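# Gravholm Sets Equipment Budget for Second Phase of Glove-Based Recording

The Gravholm Center for Applied Automation has approved an equipment plan for the second phase of its hand-motion recording program. The plan covers the purchase of additional sensor gloves, spare parts, data storage and table furniture, and it sets the order in which those items will be bought. Purchasing opens in March.

The first phase relied on two glove kits shared among all recording staff. During that phase the center completed 736 recorded sessions of ordinary table tasks, among them sorting paper, folding cloth, packing bags and clearing surfaces. The recordings are used to train robot arms that will later be tested on the same tasks. According to the center's planning note, the limit on output was the number of working kits available on a given morning. Room space and staff hours were both underused.

## What will be purchased

The largest line in the plan is for glove kits. The center will order them from Tralluvitz, which supplied the first two. Staying with the same supplier means that existing recordings and new ones can be processed with the same software, and that spare cables and housings can be moved from one kit to another.

Cables receive their own line for the first time. In the first phase they were bought as needed from the general supplies account, and more than one week of work was affected by slow delivery. The new plan requires that a full set of replacement cables be kept on the shelf for every kit in use. Printed markers, wristbands and glove liners will be stocked on the same basis. Liners come in three sizes and will be ordered in larger amounts, as they wear out faster than any other part.

Storage will be expanded under a separate agreement with Lebrun. The center had considered keeping all recordings on its own machines, but the cost of backup equipment and the electrical work it would require made that option less attractive. The agreement may be reviewed after one year.

A smaller sum, 3,000 dollars, is reserved for materials handled during recording. It covers paper, fabric items, small household goods and containers. Program staff asked for this amount to be kept apart from the main budget so that routine purchases do not need a second signature.

## What has been deferred

The purchase of a new robot arm has been moved to the following budget year. The center's current arms are sufficient for testing, and the planning note states that an additional arm would stand idle until more recordings are ready. A request for height-adjustable tables was also deferred. Round tables already on site will remain in use, with cable clips to be added where needed.

The center also reviewed an offer from Drultunus for a wireless version of the glove kit. Removing the cables would allow staff to work at greater distance from the table and would shorten setup. The review found that the wireless kit weighed more at the wrist and needed its batteries changed during longer sessions. The center will ask for a trial unit before the next budget is drawn up and has made no commitment beyond that.

## Recording in shared rooms

Part of the plan concerns where the work is done. Recordings made in a laboratory tend to look alike, and robots trained on them may perform poorly in other surroundings. For this reason the program will continue to use break rooms, kitchens and meeting areas across the site. No construction funds have been requested.

Departments that host recording will not be charged, and the rooms will stay open to employees throughout. Recording staff are expected to leave counters, sinks and appliances free for general use and to keep cables away from walkways. Departments may withdraw a room with one week's notice.

Paper handling will be given more time in the second phase. Loose sheets bend and overlap in ways that are hard for a robot gripper to manage, and the first phase produced fewer usable recordings of this task than of any other. The plan sets aside 57 sessions for crumpled and folded paper alone, to be completed before the program moves on to fabric.

*A gloved hand with a sensor kit and a small display, at a table holding crumpled paper in a room with kitchen cabinets.*
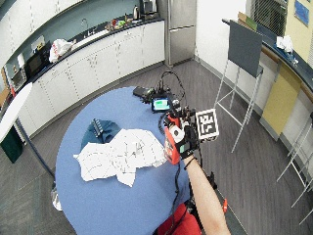 ## Schedule and reporting

Orders will be placed in two groups. The first includes the glove kits and their cables. The second, covering storage and remaining supplies, will follow once the kits have been received and checked. Each kit must pass a fit test and a marker reading test before it is released to staff. Kits that fail either test will be returned to the supplier at the supplier's cost.

Training for new recording staff will begin when the first kits clear inspection. The course takes one morning and includes glove fitting, cable routing and proper shutdown. Employees who took part in the first phase need to attend only the portion on the updated checklist.

The program office will report spending against the plan at the end of each quarter. Any change above the amount set for a single kit must be approved in advance. Departments wishing to offer a room should contact the program office before the close of the purchasing period. Floor plans are not required.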